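From: Mieke Jacobs
To: Gikness sewing list
Date: September 29, 2026
Subject: Re: lining for market bags

Anouk Schouten wrote:
> Does anyone still line their bags? Mine always sag at the bottom,
> and I've got 2,000 yards of thread to use up!

Hi Anouk, I do, every time! Cut the lining a touch shorter than the outside – maybe half an inch – and the sag goes away. I learned that from Bart Martens back in February, after ruining two (sorry, Bart, three). 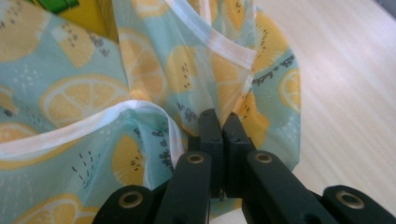
Aqua with lemons

Prewash everything, too. I skipped it once with a cotton from Lambrechts and the lining shrank so much the bag looked like a prune.
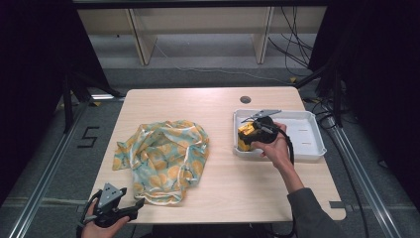

For the handles I'd go with webbing, folded under twice and boxed with a cross. Wouter swears by doubled fabric, but my machine groans at all those layers and I've snapped enough needles, thanks.

Does anybody have the old Fana pattern with the flat base? I lent mine out ages ago.

Mieke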